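Bring back the proper lunch hour

Posted 1 May 2023

Bank holiday, so I have actual time to type this. Which is sort of the point.

When I started at Clanton we stopped at half twelve. Everyone. Phones went to the machine and you sat down somewhere that wasn't your desk and ate with other people. An hour. Paid for half of it, grumbled about the other half, took the lot anyway.

Now? Sandwich over the keyboard. Crumbs in the space bar. Somebody books a "quick catch up" at ten to one and you sit there on mute chewing. I did it myself all through December and couldn't tell you a single thing I ate that month. Soup, maybe. A lot of soup.

I know the arguments for it. Get home earlier, beat the traffic, why hang about. Fine. Except I don't know anyone who gets home earlier. The hour got swallowed and the day stayed the same lenght. My last place, Zarnov, 300 people in the building and a canteen that closed because it "wasn't being used". Of course it wasn't being used. They'd put meetings on top of it.

Dardo Vergara, who I shared an office with for 5 years, used to walk out at one o'clock whatever was going on. Mid-sentence sometimes. Coat on, gone. Managers hated it. He ate at a café by the bus station, had the same table by the radiator, read the paper, came back at two in a better mood than any of us. I thought he was being difficult. He was just having his lunch.
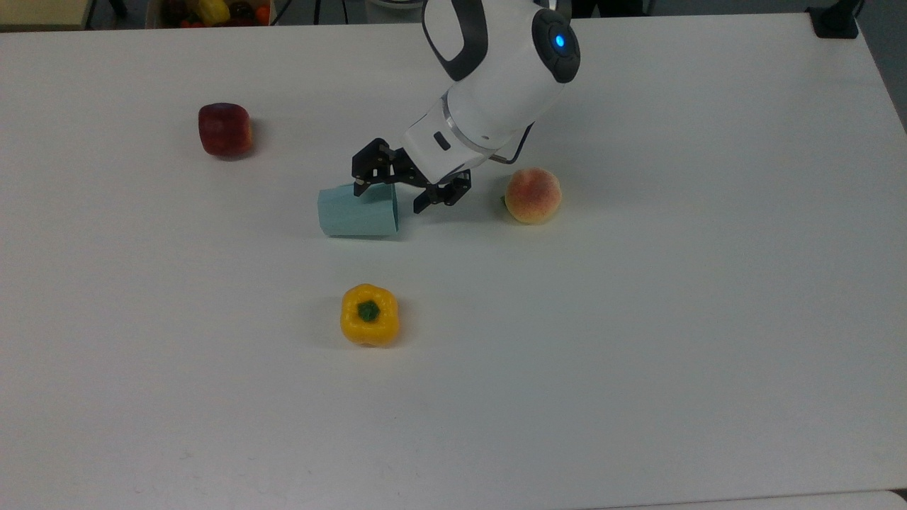 So should bosses force people to take a break? Not force, but they should stop booking anything between twelve and two, and they should be seen leaving their own desks.

That second bit matters most, I think. Nghĩa Phùng ran our team for a while and she ate with us, rice in a tub, every day, and nobody ever felt guilty for sitting down. Then she left and the new one worked straight through and within 2 weeks so did we. No memo. No rule. We all just copied.

And it's not only about the food. Half of what I knew about the job I picked up over lunch. Who to ring at the depot. Which form not to bother with. Who was having a rough time at home and could do with being left alone. You don't get that in a meeting with an agenda.

Someone will say shops and hospitals can't all down tools at once. Obviously. Take turns then, they used to manage it. My mum did 20 minutes in a staff room with a kettle and a bad chair and she guarded it like gold.

Anyway. Tomorrow I'm going out at one. Might be raining, dont care. If your meeting clashes, move it.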